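Leketmont Handling Cells Working Group
Minutes of the meeting held 2/23/20, Ornness site, upstairs room
Chair and minutes: Rajeshwari Amin

1. Minutes of the last meeting
Agreed, with one correction. Item 4 should have read "before the arm is enabled", not "after the arm is enabled". The wall copy at Nondodton carries the same mistake and is to be replaced.

2. Matters arising
The August audit asked for one written procedure covering all cells with two arms. Three sites still use their own sheets. Annamalai has sent its sheet in; Nondodton has not. The chair will write to Nondodton again.

3. Draft rules for shared work surfaces
The group went through the draft line by line. Changes agreed:

3.1 Only one arm may be over the shared area at a time unless the task sheet says otherwise. The waiting arm is parked with its joints braked. A light on a joint is not to be taken as proof that the arm is braked. The operator reads the state from the controller screen.

3.2 Speed in the shared area is held to 200 mm per second during set-up and teaching. There was a request from Annamalai to raise this for long runs. Not agreed. It can come back with stopping distances measured on their own cell.

3.3 Cables on the arm are checked at the start of each shift through the full range of movement the task uses. Loops are allowed where the joint needs them. A loop that can reach the gripper or the load is not.

3.4 Mats and cloths laid over the rails must be fixed at the corners if the task includes dragging or pushing. For lifting only, the mat may lie free, but it is smoothed before each batch. Ornness thought this was too loose. Left as drafted for now, to be looked at again after the trial.

3.5 Open cartons. The task sheet must state where the carton is gripped and what may be inside it when it is lifted. The word "empty" on the old sheet is struck out, as it was being ignored. Gripping by one wall is allowed for light contents only, and the limit is to be set by each site for its own cartons.

3.6 Anything clamped to the rails at the side of the work surface is to be entered on the layout drawing, including small fixtures. Drawings at two sites are out of date.

4. Trial log
Ornness reported 1,666 logged cycles under the draft rules. The log does not separate stops made by the operator from stops made by the controller, so little can be said about causes. A column will be added. Logs are kept for 30 days at present — the group wants this made longer but did not settle on a figure.

5. Cartons on a loose mat (rules 3.4 and 3.5) 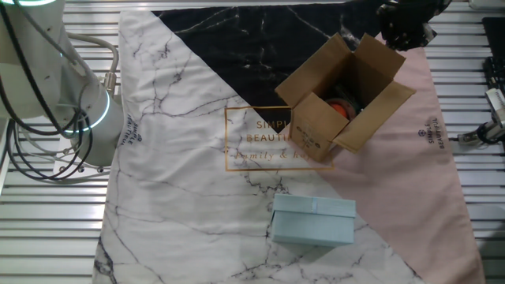 Open carton and lidded gift box, both on the mat.

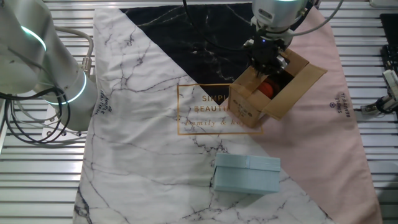
6. Questions from sites
Question from Annamalai: who may restart a cell after an emergency stop if the operator who pressed the button has gone off shift?
Reply: The shift lead may, once they have read the stop entry in the log and walked round the cell. If there is no entry, the cell stays off until the operator has been reached.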